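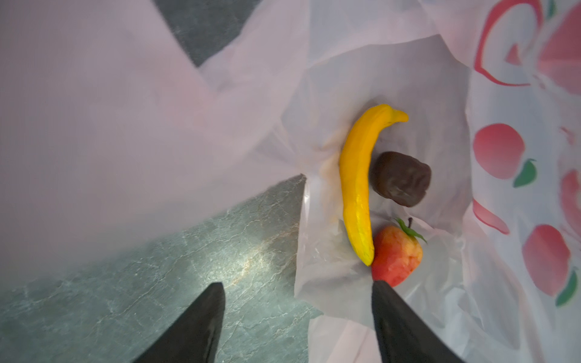

Toy banana in a white shopping bag.

Mini ramp and street section, pre-opening check
Brastby indoor park, February 1, 2024

Same checklist as last time, with my comments typed up under each line. I did the whole thing with a flashlight, a putty knife and an old Tulen board I don't mind wrecking, and I was on my knees for most of it, so forgive the grumbling.

1. Ramp surface, flat bottom
OK, with one fix.
There's a soft spot near the left wall again. You can't feel it rolling over, but stand on it and bounce and the sheet gives a little. I put in new screws along the seam and it's firm now. Please bounce on it next time too, I don't trust it!

2. Ramp surface, transitions
OK.
Went over both sides with my bare hand (slowly, I've learned that one). No splinters, no bubbles. The patch we put in back in July is holding up way better than I thought it would, and the edge is still flush.

3. Screws
Fixed during check.
The mini ramp has almost 1,060 screws in the top layer and yes, I went row by row with chalk. 159 were sitting proud enough to catch a fingernail. All of them are back down. If one of them spins without biting, don't leave it there and hope, pull it and go up a size. The box is on the shelf under the deck, next to the wax.

4. Coping
OK.
Kicked it, grinded it, whacked it with a rubber mallet. The joint in the middle has a tiny gap, smaller than a fingernail, and it clicks when you grind across. I kind of like the click. It goes on the watch list anyway.

5. Platforms and guardrails
Needs work.
The back rail on the high side wobbles at the corner post. I've tightened the bolts but the wood around them is tired, and I want that post replaced before we run the beginner sessions. Until then the high platform stays roped off and everyone drops in from the other side. Sorry to the one guy who hates the other side.

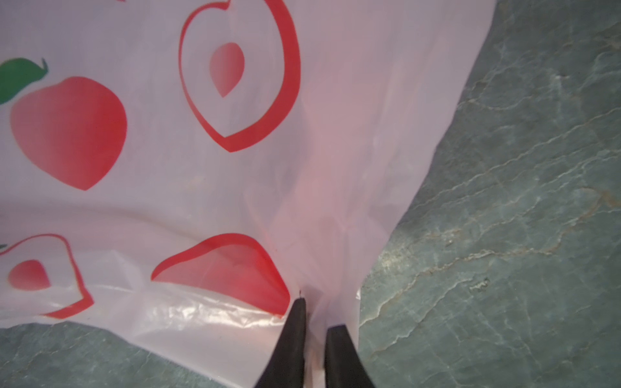

6. Stairs up to the deck
OK.
New grip tape on every step, and boy does it eat shoes. The bottom step used to be slick as ice when people came in from the snow, so I doubled up there. The mat by the door is soaked through and needs to be swapped for a dry one before each session.

7. Street section, ledges and manual pad
OK, with comments.
The Walia ledge (the long one, we really should paint the name back on) has a burr on the steel at the far end. Filed it down, ran a rag along it, rag came out in one piece. Manual pad is fine. Somebody waxed the kicker, though. Who waxes a kicker?! I scrubbed it off with degreaser and it took me half the afternoon.

8. Flat rail
Needs work.
One foot is missing its rubber pad so the rail walks across the floor when you hit it hard. I've turned it against the wall for now. Don't put it back out, even if they ask really nicely.

9. Loaner helmets and pads
Five helmets pulled.
Four had cracked foam and one had a buckle that opened when I tugged on it. They're in the trash with the straps cut off so they don't sneak back onto the rack. The Tapia ones with the turn dial all passed. Knee pads need a wash more than they need an inspection, if I'm being polite.

10. Lights and exits
OK.
Both exit signs are lit. The tube over the quarter pipe flickers for the first minute and then settles. Emergency door opens with one push, and the path to it was clear after I moved a stack of old decks.

11. First aid
Restock.
Ice packs: five left, and we go through them fast once school lets out. Big bandages are gone. Tweezers are there, tape is there, and the accident book has plenty of blank pages.

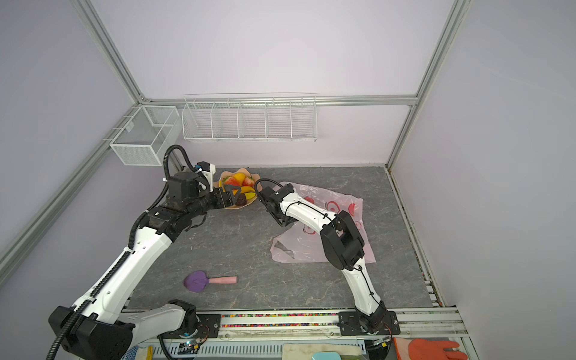 Two robot arms, with a scalloped peach-colored plate on the table.

Still open before we let people in: corner post on the high side, rubber pad for the flat rail, dry mat, bandages. I'll do the post myself if someone can hold the other end. Street section can open as it is, mini ramp from the low side only. Sign under my note once you've done your own walk around, and write down anything that squeaks.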